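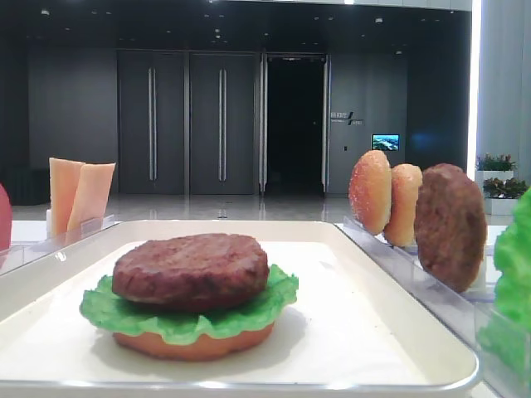

The burger table will be back at the Cotdale open day, and there are a few changes from July. Last time the pieces were tipped into one box, and by the middle of the afternoon most of the lettuce was underneath everything else. They now stand upright in clear acrylic racks beside the tray, with the buns and a spare patty together on the right, lettuce next to them and the orange slices across on the left. The burger is built on the big white tray and begins with the flat bun, then lettuce, then the patty. After that it is up to whoever is building. The sesame bun goes on last.

The set came from Lorno and replaces the felt one, which had gone grey and would not stack. The new pieces keep their shape and can be wiped with a damp cloth. Please don't put them in the dishwasher. We lost two slices of the old set that way.

The racks took longer to sort out than the food did. The first ones we tried had slots that were too wide, so the thin slices slid down flat and small children could not pick them up again. Navickas supplied the ones we have now. They are in separate parts, so each filling gets its own holder and the row can be moved along the table to suit the space.

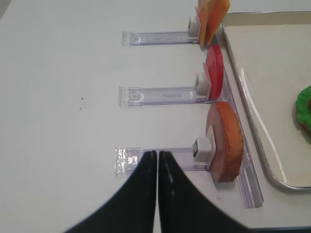

Setting out takes roughly 5 minutes once the table is wiped down. Put the tray in first and work outwards, leaving enough room between the holders for a hand. The slices should stand up in their holders – a slight lean does no harm. Lettuce is best left until the end as the frilly edges catch on sleeves.

We are also bringing the order cards back. There are 18 of them, each with a burger to copy, and the easy ones have a green corner. Children under five usually prefer to make their own, and that is fine. Cards go back in the Mikivex tin, not in with the food.

At the end of the day please check the floor before packing up, especially under the table. Buns roll. Anything missing or split should be written on the sheet inside the lid so that it can be replaced before the next outing.

The open day is on Friday, October 19, 2018. The table will be out from 2 o'clock in the main hall, and there is no need to book.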